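Besuchsbericht: Exkursion zur Baseballanlage Ustent und zur Schlägerfertigung Flokis

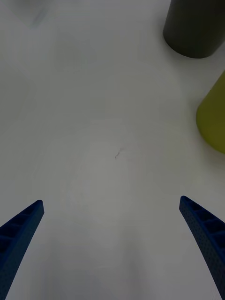

Abteilung Baseball und Softball – Ressort Ausbildung und Spielbetrieb

Das Ressort Ausbildung und Spielbetrieb hat im November eine eintägige Exkursion nach Ustent durchgeführt. Teilgenommen haben Trainerinnen und Trainer der Nachwuchs- und Erwachsenenmannschaften sowie Mitglieder der Platzkommission. Auf dem Programm standen die Besichtigung der Baseballanlage am Mackay-Feld, ein Rundgang durch die Schlägerfertigung der Firma Flokis und ein Fachgespräch zum Wintertraining der Innenfeldspieler. Der vorliegende Bericht fasst die Eindrücke zusammen und benennt die Punkte, die in die Saisonplanung der Abteilung eingehen sollen.

Anreise und Begrüßung

Die Gruppe traf um 9.15 Uhr am Haupteingang der Anlage ein. Die Begrüßung erfolgte im Vereinsheim durch die Betriebsleitung, die zunächst einen Überblick über die Entwicklung des Geländes gab. Die Anlage wurde auf einer ehemaligen Gärtnereifläche errichtet und in mehreren Abschnitten ausgebaut. Sie umfasst heute das Hauptfeld, ein Softballfeld, einen Übungsbereich mit Schlagkäfigen sowie eine beheizbare Trainingshalle. Die Tribüne hinter der Home Plate bietet 300 Sitzplätze, die bei Ligaspielen nach Auskunft der Betriebsleitung meist gut zur Hälfte belegt sind. Bei Nachwuchsturnieren reicht die Kapazität dagegen nicht immer aus, sodass entlang der Third-Base-Linie Stehplätze freigegeben werden.

Hauptfeld und Platzpflege

Der Rundgang begann am Hauptfeld. Das Infield war bereits für den Winter vorbereitet, der Pitcher's Mound mit einer Plane abgedeckt. Die Platzwarte erläuterten den Aufbau des Belages: Über der Drainageschicht liegt eine Mischung aus Ton, Schluff und Sand, deren Zusammensetzung im Laufbereich der Bases und im Bereich der Shortstop-Position leicht voneinander abweicht. Im Bereich des Shortstops wird ein etwas festerer Belag bevorzugt, damit der Ball bei Groundern gleichmäßig aufspringt. In den Laufwegen ist eine lockere Deckschicht vorgesehen, die das Sliden erleichtert und das Verletzungsrisiko senkt.

Für die Platzkommission war vor allem der Umgang mit der Kante zwischen Infield und Rasen von Interesse. Auf der eigenen Anlage hat sich dort über mehrere Spielzeiten ein Wulst gebildet, der wiederholt zu unberechenbaren Absprüngen geführt hat. In Ustent wird die Kante nach jedem Spieltag mit einem Handbesen ausgekehrt und im Frühjahr neu abgestochen. Nach starkem Regen wird das Infield erst wieder betreten, wenn die Oberfläche beim Andrücken mit dem Handballen nicht mehr nachgibt. Die Platzwarte rieten ausdrücklich davon ab, Pfützen mit Trockengranulat zu überstreuen, bevor das stehende Wasser aufgenommen wurde.

Die Outfield-Umzäunung ist durchgehend gepolstert. Die Polster wurden nach einem Zusammenstoß in der vorletzten Saison nachgerüstet. Die Betriebsleitung stellte der Abteilung die Ausschreibungsunterlagen in Aussicht, die bei der anstehenden Sanierung des eigenen Zaunes als Grundlage dienen können.

Trainingshalle

In der Halle wurden den Teilnehmenden zwei Schlagkäfige, ein Wurfbereich und eine Fläche für Fielding-Übungen gezeigt. Die Fielding-Fläche ist mit einem kurzflorigen Kunstrasen ausgelegt, auf dem Bodenbälle schneller ankommen als auf dem Außenfeld. Die Trainingsleitung sieht darin einen Vorteil für die Vorbereitung, weist die Spielerinnen und Spieler aber in den ersten Einheiten im Freien gesondert auf die Umstellung hin.

Vorgestellt wurde ferner das Trainingsprogramm Urnosine, das in Ustent seit der vergangenen Saison für alle Innenfeldpositionen verwendet wird. Es gliedert sich in 4 Stufen:

Stufe 1: Grundstellung und Handarbeit im Knien, ohne Wurf
Stufe 2: Aufnahme gerollter Bälle aus der Bewegung, Wechsel vom Handschuh in die Wurfhand
Stufe 3: geschlagene Grounder mit Wurf zur First Base
Stufe 4: Spielsituationen mit Läufern, Double Play, Rundowns

Jede Einheit dauert 30 Minuten und wird vor dem allgemeinen Mannschaftstraining angesetzt. Der Übergang in die nächste Stufe erfolgt nach Einschätzung der Trainingsleitung und ist nicht an eine bestimmte Zahl von Einheiten gebunden. Bei den Jüngsten wird auf die vierte Stufe verzichtet. Im Gespräch wurde deutlich, dass die Stufen 1 und 2 auch bei erfahrenen Spielern regelmäßig wiederholt werden, insbesondere nach längeren Pausen.

Die Teilnehmenden hatten Gelegenheit, eine Einheit der zweiten Stufe selbst zu absolvieren. Positiv bewertet wurde der geringe Materialbedarf. Benötigt werden flache Übungshandschuhe, Bälle und Markierungshütchen. Kritisch angemerkt wurde, dass das Programm in der vorliegenden Form kaum Hinweise für Linkshänder an der First Base enthält. Die Trainingsleitung hat angekündigt, diesen Abschnitt zu überarbeiten.

Schlägerfertigung Flokis

Nach der Mittagspause wurde die Gruppe in der Werkstatt der Firma Flokis empfangen, die wenige Gehminuten von der Anlage entfernt liegt. Der Betrieb fertigt Holzschläger aus Ahorn und Esche für den Vereins- und Trainingsbedarf. Die Rohlinge werden nach Gewicht und Faserverlauf sortiert. Stücke mit stark geneigter Faser werden ausgesondert und zu kurzen Trainingsschlägern für die einhändige Arbeit am Tee verarbeitet.

An der Drehbank wurde die Herstellung eines Schlägers vom Rohling bis zum Grobschliff vorgeführt. Im Anschluss erläuterte die Werkstattleitung die Unterschiede zwischen den gängigen Griffformen und die Auswirkungen der Gewichtsverteilung auf den Schwung. Für Jugendliche, die erstmals vom Aluminium- zum Holzschläger wechseln, empfiehlt der Betrieb Modelle mit etwas dickerem Griff und ausgewogener Balance. Endlastige Modelle sollten erst bei gefestigter Schlagtechnik in Betracht gezogen werden.

Im vergangenen Jahr hat die Werkstatt rund 176 Schläger an Vereine der Region geliefert. Ein Teil davon entfiel auf Nachbestellungen nach Bruch. Die Werkstattleitung führte die meisten Brüche auf Kontakte nahe am Griff sowie auf eine falsche Ausrichtung des Schlägers zurück. Bei Esche soll der Ball auf die Seite mit der engen Maserung treffen, bei Ahorn auf die Seite mit der breiten Zeichnung. Dieser Hinweis wird in das Merkblatt der Abteilung für neue Spielerinnen und Spieler aufgenommen.

Zur Lagerung wurde empfohlen, Holzschläger stehend oder hängend in einem trockenen, nicht überheizten Raum aufzubewahren. Die derzeitige Unterbringung im Geräteraum neben der Heizungsanlage ist nach Ansicht des Ressorts zu überprüfen.

Fachgespräch

Den Abschluss bildete ein Fachgespräch im Vereinsheim, das um 15.30 Uhr begann. Im Mittelpunkt stand die Frage, wie die Belastung der Wurfarme im Winter gesteuert werden kann. In Ustent werden die Würfe der Pitcher auch im Hallentraining erfasst. Für Innenfeldspieler besteht keine entsprechende Regelung, die Trainingsleitung sieht jedoch feste wurffreie Einheiten vor, in denen ausschließlich an Beinarbeit und Ballaufnahme gearbeitet wird.

Diskutiert wurde außerdem die Besetzung der Shortstop-Position im Nachwuchs. Beide Seiten stimmten darin überein, dass eine frühe Festlegung einzelner Kinder auf diese Position vermieden werden soll. In Ustent rotieren die Spielerinnen und Spieler der unteren Altersklassen auch in Ligaspielen durch das gesamte Infield. Die Abteilung handhabt dies bislang uneinheitlich.

Ergebnisse und weiteres Vorgehen

Das Ressort schlägt der Abteilungsleitung folgende Maßnahmen vor:

Die Stufen 1 und 2 des Programms Urnosine werden im Wintertraining der Jugend erprobt. Die Rückmeldungen der Trainerinnen und Trainer werden vor Beginn der Freiluftsaison ausgewertet.
Die Kante zwischen Infield und Rasen wird im Frühjahr vollständig neu abgestochen. Für die Pflege nach Spieltagen ist ein Dienstplan zu erstellen.
Bei der Firma Flokis wird ein Angebot für Holzschläger in Jugendlängen eingeholt.
Für die Lagerung der Schläger ist ein anderer Raum zu prüfen.
Die Rotation im Infield der unteren Altersklassen wird auf der nächsten Trainersitzung behandelt.

Ein Gegenbesuch der Trainingsleitung aus Ustent ist vereinbart und soll mit einem gemeinsamen Nachwuchstraining verbunden werden. Der Termin wird über den Aushang im Vereinsheim und die Mannschaftsverteiler bekannt gegeben. Die Abteilung dankt den Gastgebern am Mackay-Feld und der Firma Flokis für die freundliche Aufnahme und die fachkundige Führung.

Die Unterlagen zum Trainingsprogramm sowie die Pflegehinweise der Platzwarte können von den Trainerinnen und Trainern der Abteilung beim Ressort Ausbildung und Spielbetrieb angefordert werden.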